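Filed under: Workshop diary / Rules & Standards

16 May 2026

Second day of arguing over the Zurden handling rules. The draft still says "the work area shall be clear of loose items before motion is enabled", and I still don't believe anyone who wrote it has stood next to a pair of arms for a full shift. Mekdes says that is exactly why it has to be written down. She may have a point. I went to bed annoyed last night and woke up the same.

My trouble is with the word "loose". Kevin reads it as anything not part of the task. Lizeth reads it as anything not bolted down, which would rule out the task. We spent most of the morning on that one word and left it as it was. Then rule 14, on cables: "routed so as not to enter the path of the arm." Whose path? The one planned or the one it takes when the grip slips? Nevell's version at least says who has to check, and when. I'd copy it whole if they let us.

The log has 1279 entries now and I doubt a tenth of them say what was on the floor of the cell at the start. Sheyla wants a tick box. I have seen what people do with tick boxes. They tick them.

After lunch I stood by the bag job, both arms on the paper carrier with the snack packet in it, and tried to go through the draft line by line as an auditor would. Marker pen on the floor just behind the bag: loose, by anybody's reading. Pot and cup in the back corners: Kevin says props, Lizeth says loose. The handle trailing on the floor isn't covered at all, and rope handles are what I'd worry about first.

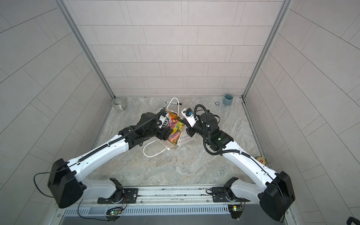

What I'll send Kekeli

Drop "clear". Say "as listed on the job sheet" and make the sheet name every object. Give soft handles and straps a line of their own. Put a name against the cable check. No tick boxes, or if Sheyla wins, two signatures. I expect it will come back with "clear" put in again.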